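Clearing at the Brilow office, after a few months of arms

The canteen contract at Brilow covers two floors and a run of meeting rooms. Until spring the clearing was done entirely by hand, on a trolley round, with the trays scraped into a bin in the back corridor. Since then part of it has been given to a two-armed station. I look after the rota and the fault log, so what follows is mostly about hours, handovers and who does what, with very little about motors.

The old round had five people on it after lunch. It still has five. The difference is in what they spend the time on. Three used to clear and two washed. Now one person loads and watches the station, one takes the meeting rooms, and the rest are on washing up, stock and the floor. Konrad Olszewski, who had the trolley longest, has moved to stock and starts earlier than before. He asked for that. Not everybody got the shift they asked for, and I have had to redraw the rota more than once.

The first thing that changed was the pace. A person clearing a table works in bursts, does the awkward items last and talks to whoever is nearby. The station goes at one speed. Whoever is minding it has to match that speed, and for the first month people found this more tiring than walking the round, although they lifted far less. We now cap the minding at 39 minutes before a swap. The figure came from the log: it is the median time at which stop requests began to bunch up. I would have preferred a round number for the wall chart.

The second thing was skill. Sorting food waste from packaging was never written down at Brilow. It was passed on by standing next to somebody. To set up the station we had to write it down, and the sheet ran to two pages. Leftovers and paper are simple. Soft plastic with food still in it is where the disagreements are, and so are lids. Witkowska, the waste contractor, wanted lids kept apart from cups. The Revlow building next door uses a different firm and does not bother. Our sheet follows Witkowska, and new starters are now given it on their first morning, station or no station. I count this as the most useful result so far.

The third is the fault log itself. Under the old system a spill was wiped up and forgotten. Now a stop has to be entered with a time and a cause. Some of the staff took this as a record of their own mistakes, and I can see why, as their initials were in the first column. The initials have been removed. Entries got longer and more accurate after that.

Pay is unchanged. The minding duty was put on the same grade as the trolley round, which the people doing it regard as too low. I agree with them and have said so in writing. The answer is expected in July.

Takeaway food is harder than canteen trays, as no two lunches are packed alike and the carrier bags have to be dealt with as well.

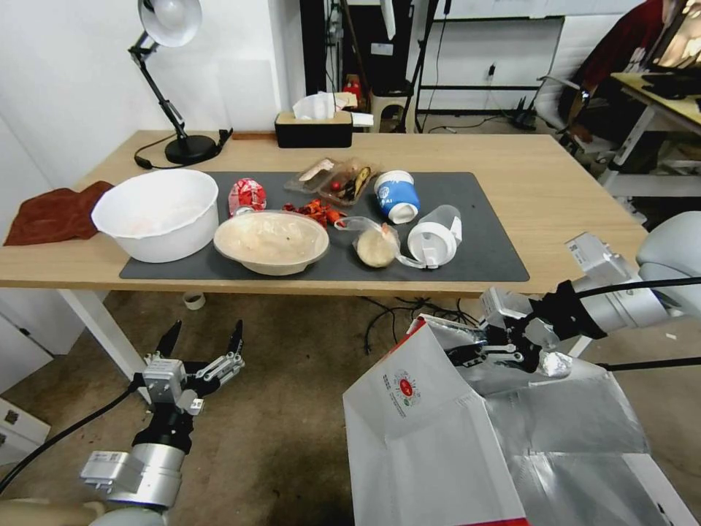
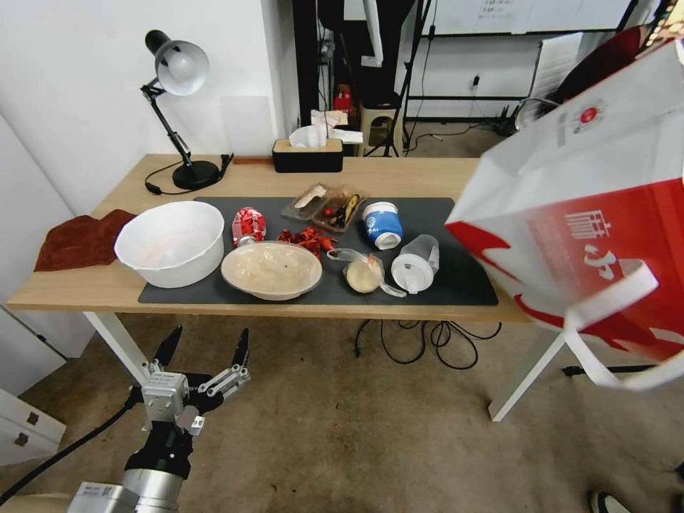
Comments (1)

Brarnham: We had the same argument over grading at our site. Management called it a lighter job because there was less walking, and it took almost a year to get them to look at the attention side of it. Keep your log entries from before the initials came off too, they will want to compare. Also, does your time limit cover the person on meeting rooms, or do they just carry on until the round is finished? Ours did, and that was the post people left first.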